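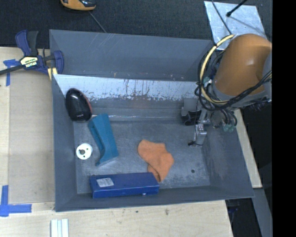

Do I still need ground control points if the drone has RTK? For most of our jobs you can get by with a handful of checkpoints, but if anyone is going to build off the heights, put at least a few proper control points in as well.

Sorry for the slow answer, I've been out at the Stonstead quarry most of this month and the signal up there is hopeless. Quoting the original so people can follow along:

> Hi all, fairly new to the list. We fly small sites, mostly stockpiles
> and the odd farm, and just moved to an RTK drone. The dealer told us
> we could leave the targets in the truck from now on. First job out,
> our heights were 10 centimeters off the old survey across the whole
> site. Flat shift, no tilt that I can see. Processed in Wikix with
> default settings. Is it the drone, the software, or me?
> Also, how many targets do people put out on a 40 acre site?

A flat shift with no tilt nearly always makes me look at the base before I look at anything else. Did you set up on a known point, or let the base work out its own position? If it averaged its own spot, the whole survey can be very tidy within itself and still sit too high or too low. Same thing if somebody typed in the pole height wrong (guilty, twice, and once it was the same pole).

Next thing I'd check is the geoid model. Wikix will happily give you ellipsoid heights if you don't pick one, though that error is usually a lot bigger than yours. But if the old survey used an older geoid than you did, a few centimeters can come from that alone. Dig out the old report and see what it says on the first page or two. If it doesn't say, call whoever did it!

On the number of targets - for 40 acres of fairly open ground I'd put out five as control, one near each corner and one in the middle, and then another four or five that I keep out of the processing and only use to check. If there's a big drop somewhere, like a pit floor, get one down there too. Painted plywood squares are fine, just make them big enough to see from your flying height.

At Stonstead we had 1800 photos and no control for the first run, only RTK. Side to side it was lovely. Heights were 58 millimeters low against our checkpoints. I added three control points, ran it again overnight, and it came right down to where the client wanted it. For stockpile volumes it wouldn't have mattered much, to be fair, as the toe and the top were both off by the same amount.

Has anybody here used the Chaturvedi targets, the ones with the logger built in? I keep looking at the price and closing the page. And if you're still on the old Witell base, check the firmware, mine was dropping the antenna offset on export until I updated it in May.

Send me the processing report off list if you like and I'll have a look this evening.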